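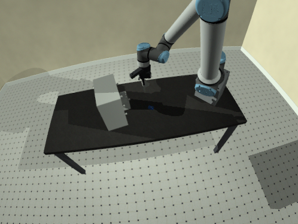
*Posted by Marnie at Skastwood Kitchen Table | March 22, 2018 | Filed under: Kid Stuff, Kitchen Tips*

So we are deep, deep into homemade play dough season over here. It rained most of the month, the backyard is a swamp, and my two have gone through every coloring book in the house. I've been making cooked play dough on the stove for years now and I get asked for my tips at pretty much every playdate, so I finally sat down and typed them up!

First, my basic batch. I use 2 cups of flour, 1 cup of salt, 4 teaspoons of cream of tartar, 2 tablespoons of vegetable oil and 2 cups of water. Everything goes in the pot cold. Whisk it until the lumps are mostly gone (a few little ones are fine, they cook out), then turn the burner to medium-low and switch to a wooden spoon.

Now you stir. And stir. It will look like pancake batter, and then like really awful mashed potatoes, and right about when you're sure you ruined it, it'll pull together into a ball. Take it off the heat when it stops looking shiny. If you pinch a bit and it sticks to your fingers, give it another minute.

**Coloring it**

I used to put the food coloring in the water, and that's great if you only want one color. My kids want six. What I do now is cook the whole thing plain, dump it on the counter, let it cool enough to handle, and cut it into 6 chunks with a bench scraper. Poke a hole in each chunk with your thumb, drop the color in the hole, fold it shut and knead. Keeping the color on the inside for those first few squishes saves your hands a lot. Wear gloves for red and blue anyway. I went to a parent-teacher conference with purple palms once and I'd like to spare you that.

Gel coloring is so much brighter than the little squeezy bottles! The liquid kind also makes the dough tacky if you use a lot, so if that's all you have, keep a spoonful of flour nearby.

**Smelly dough**

A packet of unsweetened drink mix gives you color and smell in one go. Lemonade and grape are the best ones, cherry comes out more of a pink. For fall I do cinnamon and a little nutmeg. Peppermint extract is lovely but go easy, a few drops is plenty for the whole batch. I did vanilla one time and my youngest took a bite, found out about the salt, and has been suspicious of me ever since.

(Please keep it away from the dog, too. That much salt is really dangerous for them, so if yours is a counter thief like ours, put the dough up high and call the vet if any goes missing.)

**Sparkle**

Fine glitter, kneaded in last. Do this over a baking sheet with a rim. Chunky glitter falls right out again, and you will be finding it in April.

**Keeping it soft**

It has to be completely cool before it goes in a container. Warm dough sweats, and then you open it up and it's slimy on the outside. I let ours sit on a rack under a dish towel for around 100 minutes, flipping it whenever I walk by. After that it goes in zip bags with the air squeezed out, and the bags go in an old cookie tin.

Ours lasts a couple of months this way on the pantry shelf. If it gets crumbly, wet your hands (just your hands, don't pour water on it!) and knead until it's smooth again. If it gets sticky, flour. If it gets fuzzy or smells off, toss it and make more, it's pennies.

**Getting it off of things**

- Carpet: leave it alone until it's dry and hard, then break it up with a stiff brush and vacuum. Rubbing at it wet just pushes it down in there.
- Clothes: same thing, let it dry, scrape, then cold water and regular detergent.
- The pot: fill it with hot water and walk away for half an hour. Don't scrape while it's dry.
- Hair: conditioner and a wide comb and a cartoon.

**Making keepsakes**

Cooked dough isn't great for this, it cracks. For handprints and ornaments I use plain salt dough, 2 cups flour to 1 cup salt and enough water to bring it together, rolled fairly thin. It goes in at 200 degrees (Fahrenheit) until it's hard all the way through, and that can take a few hours. Flip them halfway so the edges don't curl, and poke the ribbon hole with a straw before baking. I forgot the holes on an entire tray of stars and we ended up gluing magnets on the backs. They're still on the fridge!

Next up I want to try a gluten-free batch with rice flour for a little friend of ours. If you have a recipe that doesn't go grainy, leave it for me in the comments.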